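Hand-held gripper demos: worth the hours?
Robot learning board, 5 replies

mmridha
I've been asked to price up a season of hand-held demos at Karkley. The sales line is that you wave a gripper about at home, no arm needed, and the robot picks it up from there. Has anyone got this to work on something other than the kitchen it was taught in?

dradden_jo
Depends on how varied your data is. We did 524 demos in one flat and the policy fell over as soon as the tablecloth changed. I wouldn't pay for more of the same.

Sunil_W
One flat is your problem, then, and I don't see why the method gets the blame. Fruit on a bed, two grippers, soft creased cloth under everything. Try getting that variety with an arm bolted to a bench. 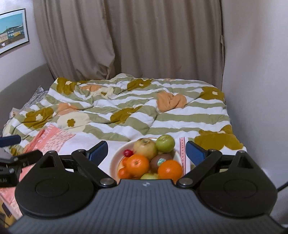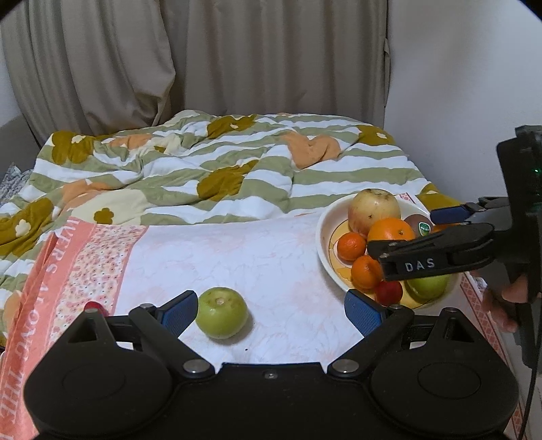
dradden_jo
Fine, but a person is doing the clever part. My wrist knows how hard to squeeze a kiwi. What does the log know? Finger width and some video. With remote control you at least only record moves the real arm can make.

Sunil_W
And you get 30 an hour if the operator is good and the link behaves. I've sat through that. Filter out the poses your arm can't reach and carry on.

rohani.lau
We filtered ours. 2221 takes went in and I still don't trust the result with anything round. Apples roll. Mitali, ask the seller for success rates in a room they never recorded in, and ask who picked the room.

mmridha
Asked in October. Got a brochure. Will ask again before I sign for 2 sets.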